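Pudbridge Open Day: Produce Handling Demonstration Set
README

Version 1.1
Maintainer: Lewis Mowat
Hardware and safety: Margus Rätsep
Annotation: Marlene Nogueira

Summary

This folder holds wrist-camera recordings from the manipulation demonstration run at the Pudbridge open day on Wednesday, September 21, 2022. The demonstration used a mock greengrocer's display and a grey plastic basket. Visitors chose an item from a printed card, an operator drove the arm by teleoperation, and the arm tried to move the item from the display to the basket. No learned policy was run in front of the public.

The set is small and was not planned as a benchmark. It was kept after two groups asked for footage with realistic interruptions: operator changes, paused runs, and long stretches in which the hand sits idle while somebody asks a question.

Contents

episodes/ one folder per attempt, numbered in order of recording
notes/ operator log, typed up from paper
labels/ item name, outcome and operator for each episode
stills/ single frames used in this README and on the wall poster
CHANGES plain text

There are 26 episodes. Episodes 1 to 12 were recorded in the morning by Driss Ghoneim, the remainder in the afternoon by Ivars Laur. The handover is not marked in the video, so use the operator field in labels/.

Task

A run starts when the operator calls the item and ends when the arm is back at its rest pose or the run is stopped. The operator may regrasp. After 200 seconds the run is stopped and labelled "timeout", whatever the hand is holding. Release is done by the operator, with the item over the basket. Items are not placed in any particular arrangement, and orientation in the basket is not scored.

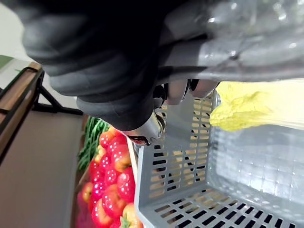

Transfer to basket: napa cabbage held above the open basket, strawberries and tomatoes in the display alongside.

Leafy items were the most requested and the slowest. The ruffled end of the cabbage gives the fingertips little to close on, and both operators ended up approaching from the side. Ivars changed the approach angle again partway through the afternoon; his reasons are in notes/. Strawberries were taken off the request card before the doors opened, although they stayed in the display as neighbouring clutter. Anyone training a detector should note that they appear in many frames and are never a target.

Display

The display is wood, with produce at several heights. Cucumbers are the densest category, lying on the shelves as well as heaped in a deep bin, and they overlap enough that instance labels are unreliable. Marlene labelled the target cucumber only, in the first frame of each episode, and left the others unlabelled. Carrots and leafy herbs sit beside the bin and are labelled at category level.

The display was refilled by hand between runs whenever the operator asked. Refills were not recorded, so item positions can jump between consecutive episodes.

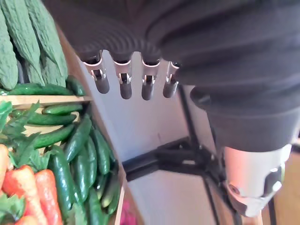

Cameras and timing

All video comes from small cameras mounted at the wrist. There is no fixed overhead view. One was set up by Vostar for the visitor screen, but its recording was not retained. Horizontal surfaces often run at a steep angle through the picture, and no rotation has been applied. The hand and its dark covering hide part of the view in many frames. Do not crop them out if you intend to compare results with ours.

Timestamps are from the recording computer. Joint states were logged on a separate machine and aligned afterward by matching the first visible finger motion. Expect drift in the longer episodes.

Known problems

Episode 10 has no joint states. The logger was started late.
Specular highlights on clear plastic saturate the sensor in several runs.
The outcome label "partial" was used differently by the two operators. Driss used it for any regrasp, Ivars only for a dropped item that was recovered.
Audio was removed from every file because visitors' voices were audible.
Colour balance was left on automatic and shifts when the arm moves toward the light.

Access and use

Copies are held on the Meltilness server. Ask Lewis for a read account. Internal teaching and non-commercial research are fine. Please do not redistribute the stills separately from this README. If you use the labels in a report, cite the folder name and the version number at the top.

Planned changes

Version 1.2 is due in October. It will unify the "partial" label and add the missing rest-pose markers. The Grigaitė annotation format will be exported beside the current one, and the old label files will stay where they are.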